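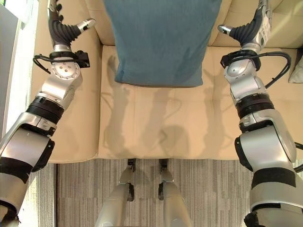 Marcela Štefanec: ok but did you really sell the car or is it just sitting in your sister's driveway like last time

Sold! Gone! A very nice man drove it away in April and I stood on the sidewalk with the spare key still in my pocket. (I mailed it to him.) So yes Marcela, I am now a full-time bus person, and since a bunch of you asked how it's going, here comes a thread.

For anyone new: I live in Bollendale, I work downtown, and the only thing connecting those two facts is the 70. It goes past the end of my street, over the river, around the hospital for reasons I still don't understand, and lets me off across from the office.

First thing I had wrong was the time. I thought it would take forever. It's longer than driving, sure, but I was never counting the part where I circled for parking and swore. Door to desk the difference is one podcast episode, if the host is a talker.

Second thing I had wrong was shoes. I own so many shoes that were bought by a woman with a car. They are for walking from a parking garage to an elevator. I tried the brown ankle boots in my first week and had to sit down on a planter outside the bank.

The app. Oh, the app. It's called Wirnov and the whole city uses it and the whole city hates it. It will tell you the bus is 2 minutes away for as long as you care to stand there. Then the bus vanishes off the map. Then it's in front of you with the doors open.

What works better than the app is the guy in the green windbreaker. If he's at the stop, the bus hasn't come. If he's gone, you missed it. I've never spoken to him. I trust him completely.

Someone in the replies wants to know about winter and I have to be straight with you, I haven't done a winter yet! Ask me later. I've bought long underwear and I have a positive attitude, and one of those will probably hold up.

Money, because three of you asked. The monthly pass is less than what I was paying to park. That's before gas, before insurance, before the mysterious noise that always cost the same amount no matter what it was. I keep opening my bank account expecting it to be a mistake.

I will say I've put some of that money right back into the economy, and by the economy I mean Susik, the bakery by the transfer stop. If you get off there and take the next bus you have exactly enough time for a poppy seed roll. The transfer is good for two hours so it's basically a free roll. I don't want to hear about the math.

They sell out of the poppy seed by 9, so if you're on the later bus you're getting the plain one or the prune one. The prune one is fine! People are too hard on prune.

Groceries were my big worry. I used to do one enormous shop and fill the trunk. Now I go a few times a week with a backpack and buy what I'm going to eat, and I've stopped throwing out bags of spinach. Downside: everything heavy. I carried home cat litter and a watermelon on the same trip once and I'd like that on my headstone. 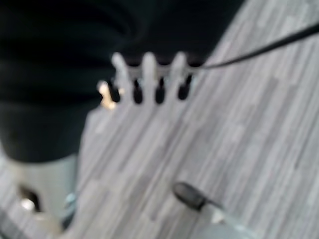
Dark folds, gray floor.

Back to the bus! Seats. I have developed opinions. Right side in the morning so the sun isn't in your eyes over the bridge. Never the seat over the back wheel, it's like sitting on a washing machine with a grudge. The single seat behind the rear door is the best seat on the 70 and there's a teenager with a trombone case who gets it every single day. Fair enough, he needs it.

Etiquette question for the group. If you've nodded at the same person every morning for weeks, and then you see them at the drugstore, do you nod? I nodded. She looked at me like I'd come out of the toothpaste shelf. The next morning we were back to normal nods and neither of us has brought it up.

I read now, which I hadn't planned on. I finished 5 books this spring, and before that I'd been on the same mystery novel for so long I'd forgotten who was dead. You can't do much else on there if you get carsick looking at a phone - a paper book doesn't bother me, no idea why, please don't explain it to me.

Current bus book is a fat history of canals that somebody left at my office. I thought it'd be a nap in hardcover but there's a feud over a lock gate that goes on for three chapters and I missed my stop over it.

Missing my stop is how I found Raju, by the way. It's the little lunch place two stops past the office, next to the key cutter, and I'd have driven by it for the rest of my life. Get the chickpea thing. It's written on the board with a longer name than that but if you say "the chickpea thing" they know.

OK, the bad parts, so this doesn't sound like an ad.

The last 70 leaves downtown way too early. If you're at a movie or a birthday dinner you spend the last half hour doing sums under the table. I've taken a cab home a couple of times and felt like a duchess and then felt broke.

Detours. They put up one piece of paper, at one stop, in a font for ants. I waited on Mill Road through an entire iced coffee before a woman leaned out of her upstairs window and yelled that the bus wasn't coming down here until the pipes were done. Thank you, window woman.

And visiting my sister is now a project. She's out past where the buses quit, so she has to come get me from the last stop, and she makes a face about it. She made a face about the car too though, so.

Someone asked if I miss driving. I miss singing! That's really it. I used to do the whole second side of an album on the way home, harmonies and everything, and you can't do that on the 70. Well, there's a man who does. He gets on at the hospital and he's got a nice voice, and he only knows the one song.

Would I tell you to sell your car? No idea, I don't know where you live! If I were on the other side of the highway I couldn't do it. I've got one good bus and I built my whole life around it.

Replying to a few of you here: yes you can bring a bike, there's a rack on the front, it holds 3. No I haven't tried it. Yes the drivers wave back. The one with the big silver earrings waves first.

Anyway it's 6:40 and my stop's coming up. If anybody has a recommendation for rain boots that don't make a noise when you walk, put it below - I've got a squeaky pair now and the whole back half of the bus knows when I get on.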